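August 8, 2021

Today I spent again with the two jaw sets at the bench. The set from Pladton came in June, and I had used it only for pulling on rubber bands. The one from Mukus I know for longer. My question is a simple one: which of them lets me turn the needle a little without losing it, and with which wrist camera I can judge this on the screen. I drove both arms with the Vukix controller, motion scaling at 2, because at 7 my hand feels slow and I become impatient. 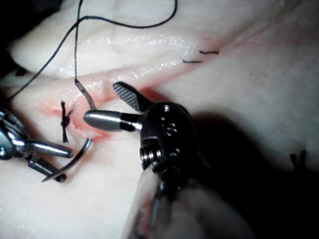 Needle and black thread on the tissue, jaws open. 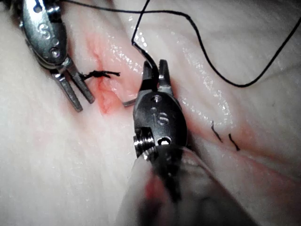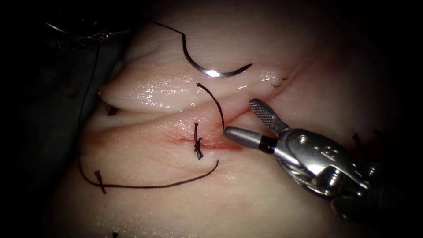
I wrote the grip force limit as 277 in my notebook for the first hour and 176 for the second. With the lower value the needle turned more easily in the jaws, but twice I had to take it again. With the higher value it stayed, and I had to let go completely to change the angle. I do not like either, so tomorrow I will try something between.

The Dubey camera is sharper near the tips than the old one, but it makes everything further back very soft. For tying I prefer this. For looking after a lost needle I would like the fixed camera beside it on the same screen, and for that I must ask for a second cable.

My shoulders hurt from the low chair. I must also remember to write the jaw hours into the log before I go home, I forgot it last time.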